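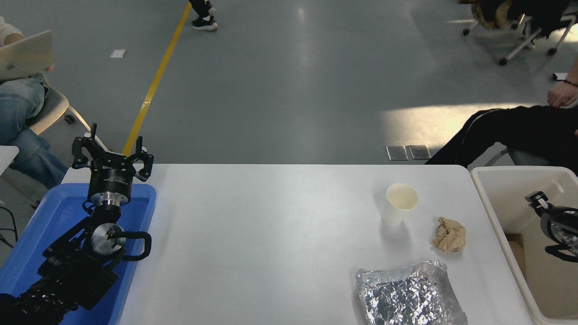

MINUTES & NOTICES

Kandthorpe Allotment and Garden Society
Minutes of the March general meeting, held in the upstairs room at 7:00 p.m.

The chair opened the meeting at 7:20, the first twenty minutes having gone to a discussion of who had the key. The chair had the key.

1. Apologies
Received from the seed secretary, who had a cold, and from plot 114, who sent a note saying they would attend if the subject of the hedge was not coming up. The subject of the hedge was item 5.

2. Minutes of the last meeting
Approved with two corrections. "Compost" should read "compote" in the report on the autumn supper. The member recorded as "shouting" asked that this be changed to "speaking." After a show of hands it was changed to "speaking loudly."

3. Money
The balance stands at $3142. Of this, $520 is set aside for the new water line and may not be touched, however good the plant sale at Warraich looks this year. Rents are in for all but four plots. The bookkeeper reminded members that an IOU written on a seed packet is not a payment, and that a seed packet with no seeds in it is not a payment either.

A member asked why the insurance had gone up. The bookkeeper read out the insurer's letter. The member asked if somebody could say what it meant. Carried over.

4. Water
The faucet by the lower gate still drips. Quotes have been received from two plumbers. The first wants $298 and can start in May. The second did not name a price but took a long look at the pipe and whistled. Agreed to go with the first.

Members are asked again not to leave hoses running into the path overnight. The path is supposed to be a path. The member who has been calling it "the rill" is asked to stop.

5. The hedge
Discussion lasted forty minutes. The following positions were put forward:

The hedge is too tall.
The hedge is the right height, and the people behind it planted in the wrong place.
The hedge belongs to the neighbors.
The neighbors say it belongs to us.
It was planted by the society in honor of something, and there used to be a sign.

The secretary has looked through the old minute books and found that the hedge was first discussed the year it was planted, when it was felt to be too short. No record of the sign.

Proposed that the hedge be cut back to shoulder height. Amendment: whose shoulder? Amendment carried. The main proposal was then lost on a tie, the chair not wishing to use the casting vote while sitting next to either side. The hedge returns in April.

6. Tool shed
The inventory has been finished. We own nine rakes, one spade, and a device with a crank that three members recognized and described in three different ways. It has been put back on its shelf.

The padlock code has been changed. Members can get the new one from the secretary, in person. Please do not chalk it on the door, which is where the last one was.

7. Spring show
The Vondier hall is booked for the afternoon. Classes as last year, with these changes:

"Three Onions, Matched" will now be judged with the onions out of the bag.
"Best Jam" is split into jam and marmalade, following correspondence.
"Vegetable Resembling a Public Figure" is withdrawn, also following correspondence.
A new class, "Something Green in a Jar," is open to children under ten and, after some pressure from the floor, to adults.

The Trornumier cup has not been returned by last year's winner, who says it is being polished. It has been being polished since September. The chair will write.

Entry forms are by the kettle. Judges from outside the society have been asked for, as it was felt that the rhubarb result could have been handled better by someone who did not also grow rhubarb.

8. Slugs
Noted.

9. Bonfires
Allowed on the cinder patch only, after 5 p.m., and never when the laundry is out at the end house. The end house has kindly offered to let us know its laundry days. A member said this was giving in. The chair said it was, and moved on.

10. Any other business
A wheelbarrow has been found. Its finder would like to keep it if it is not claimed by the next meeting. Two members claimed it at once and were asked to describe the wheel. Neither could.

The tea fund is short again. Cookies will be plain until it recovers.

A member asked if meetings could be made shorter. This was discussed until 9:35.

11. Next meeting
April, same room, 7:00 p.m. Hedge, insurance letter, wheelbarrow. The chair will bring the key.

Meeting closed 9:40 p.m.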